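Paid 75 for a Viller cover, December cancel. Good buy?

mholub
I bought this cover from Pramura. The certificate says the stamp was never lifted. I have doubts, as the cancel does not tie well to the paper.

stampdrawer
Certificate number, please? Mine from the same find is 2,501.

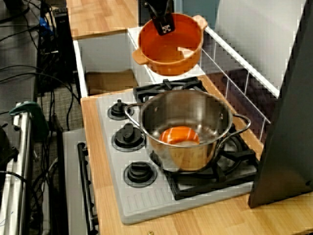 Reply 3

mholub
It is 234. Signed by Otonix, March 2019.

Reply 4

oldpostmark
I do not agree with the doubts. Many Viller cancels are weak at the left side. I would keep it.

Reply 5

stampdrawer
I would return it. Weak is one thing, but it should cross the edge.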